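Notes for the Furnalby talk, second half. Keep to time. Bernice Adjei is introducing, don't let her do the awards bit.

Start with the brochure line: "a civic heart for everyday life." Read it slowly. Then ask who in the room has ever eaten lunch in a civic heart.

The brief to Odera asked for "flexible open space." I've read 187 pages of it and flexible is never defined. What they got is concrete, in big pale slabs, with a low bed of stones out in the middle of it.

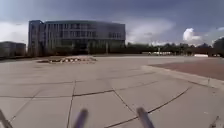 Pause. Cileo's report claims 3978 visits in July. Ask what a visit is. I wrote to Keyvan Zarei about it and he was decent enough to reply: anyone crossing the line between the office doors and the tram stop gets logged, both directions. So go to work, go home, and you've visited the plaza twice. I'm not convinced that's a public life study.

Joints next. The drawings show a tidy grid. Žydrūnas Kivi will say the odd angles were a design decision, and he may be right, but I'd like to see the drawing with that decision on it. Dark lines running off on the diagonal look to me like a maintenance budget. Don't say cracked unless he says it first.
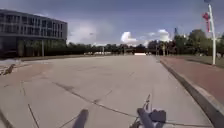
Shade. All the colour in the renders came from trees, and the real ones are along the far side, where they do nothing for a person standing on the slabs at 2 in the afternoon. Mwanahawa Mosoti's students asked office staff where they'd rather sit. Most said inside. Small survey, say so.

Be fair here. It drains well, prams and wheelchairs get over it without fuss, and Esther Mrema tells me the winter market fits. One market a year, mind you.

Astora now wants to do the same thing on the harbour site. Finish on the question for their people: what would have to happen out there before you'd call it a failure? Leave it hanging, take questions, skip slide 14 if we're over.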